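Herkgate Community Hospital
About Us Find Care Patients & Visitors Board & Governance Careers Contact
Board & Governance > Patient Care Panel > Minutes

Patient Care Panel: minutes of the meeting held January 19, 2021

Present: Padmavathi Marar (chair), Subbarao Arumugam (pharmacy), Asmaa Metwally (outpatient nursing), Kwame Darko (patient member)
Taking minutes: Vignesh Acharya
Apologies: none

1. Minutes of the last meeting

Approved with one correction. Item 4 said that discharge waiting times "have improved." Mr. Darko pointed out that the panel had been told they had improved and had been shown no numbers. The wording is changed to "were reported as improved."

2. Matters carried over

Signs to the infusion clinic. Still not up. Facilities has given the same answer it gave at the last two meetings, that the order is with the supplier. Ms. Metwally said patients are still coming in through the wrong entrance and being sent back outside in bad weather. The chair will write to Facilities and ask for the order number.

Overnight visitor chairs. Two have been replaced on the medical floor. The panel had understood that all of them would be. Kept open.

3. Discharge medication pilot (Gellby unit)

Mr. Arumugam presented a paper on the pilot, under which patients on the Gellby unit get their medicines at the bedside before going home. The paper calls the pilot "a clear success" and asks for it to be extended to the surgical floor.

The panel spent most of the meeting on this. Points raised:

The paper says 200 patients took part but doesn't say how many were offered the service and turned it down, or went home before the pharmacy could get to them. Mr. Arumugam thought the second group was small. He agreed that he could not put a figure on it.

Satisfaction was measured with a card handed over along with the medicines, by the person who had just brought them. Mr. Darko said he would have ticked "very satisfied" too, with the pharmacist standing there and his ride waiting downstairs.

Ms. Metwally asked who explains the medicines when a patient is discharged in the evening. The pilot ran in the daytime only. Mr. Arumugam said nurses would continue to do it in the evening, as now. Ms. Metwally said that in that case the surgical floor, where many discharges are late, would see little change, and she would like the paper to say so.

The chair asked whether fewer patients had called back with questions. Calls are not logged by unit. The paper's statement that calls "appear to be down" rests on the impression of the front desk.

Mr. Arumugam said in fairness that staff on the unit like the arrangement and that no one has asked to go back to the old one. The panel accepted this and had no wish to see the pilot stopped. It did not think the paper supported an extension yet.

Decided: the pilot continues on Gellby. A revised paper is to come to the March meeting with the number of patients offered the service, the times of discharge, and a phone survey made after patients are home.

4. Tadeck patient portal

Mr. Acharya read out a summary from the Tadeck project office. It reports about 400 new sign-ups. Mr. Darko asked how many of those people had logged in a second time. The summary does not say. He has an account himself and has been unable to see his own test results on it. He was told by the help line to try a different browser, did so, and still can't see them.

Ms. Metwally said that older patients are being handed the portal leaflet in place of printed visit notes. The project office says this is not the policy. The panel would like to know what the policy is, in writing, and whether clinic staff have been told.

Decided: no endorsement of the portal newsletter article until these questions are answered. Mr. Acharya to pass them on. 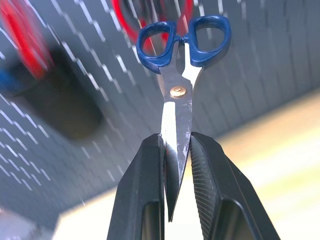
Scissors with blue plastic handles.

5. Patient information leaflets

The panel looked at the new draft of "Going Home After Your Procedure." It is shorter than the old one, which was welcomed. Mr. Darko found the phrase "in a timely manner" in it 5 times and asked what it meant each time. In at least one place it seems to mean the same day, and in another, within a week. The chair said a leaflet that tells people when to call a doctor should give hours or days.

The after-hours phone number on the back page is the old one. Ms. Metwally to send it back to Communications with both points marked.

6. Any other business

Mr. Arumugam asked that papers go out earlier, having received the agenda the evening before. Mr. Acharya apologized and said that two items had come in late. The chair said that late items will wait for the next meeting, a rule the panel has agreed to before and not kept.

Mr. Darko asked if the panel's recommendations are ever reported back to the board. The chair said they are attached to her report. She does not know if they are read, and will ask for a speaking slot.

7. Next meeting

March, date to be confirmed. Papers to Mr. Acharya.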